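The Second Language of Furniture

When my mother moved from her house in Dullilmont to an apartment in Grivbridge, the family had one question and asked it every Saturday: what will you do with all the furniture? I want to write against this question. I think we ask it too early, and we ask it to the wrong people.

The advice today is very clear. Keep little. Buy light things that you can carry alone, and change them when you change the city. I followed this advice for years. I had a desk for 200 dollars, and after five years one leg was always loose. I do not blame the shop. The desk was made for a person who would soon leave, and I was that person.

My mother has a table which came from her aunt in Insaurralde. It is heavy and it has marks from hot dishes. A dealer offered her 153 dollars for it, and he was polite. She said she would think, and then she did not call him. My cousin Renato Medina told her this was sentimental. Maybe yes. But the same cousin paid 300 dollars last April for a new table with scratches made in the factory, so that it would look old. I find this more difficult to explain than my mother.

My opinion is simple. A solid piece of furniture teaches you how to live in a room. You learn where to put your knee, which drawer must be lifted a little before it opens, how much noise the door makes at night. A guest does not know these things. It is similar to learning a language, and I have learned three, so I allow myself the comparison. In the first months you make mistakes in public. Later you stop hearing the grammar.

I know the argument from the other side. Zodwa Coetzee, my neighbor, has moved seven times for work and says that heavy wood is a luxury for people who stay. She is right that stairs exist, and movers are expensive. But I would ask the landlords, before the tenants, why a rental contract is so short that a cupboard becomes a risk.

My mother's table is now beside the window in Grivbridge. It takes almost all the space there, and we walk around it sideways to reach the balcony.
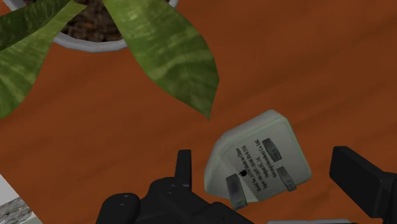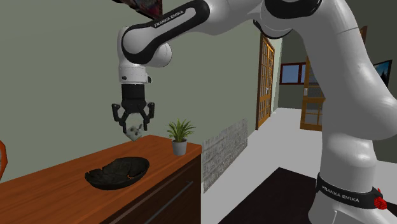 Lumturie Obradović
Contributing writer, Home and City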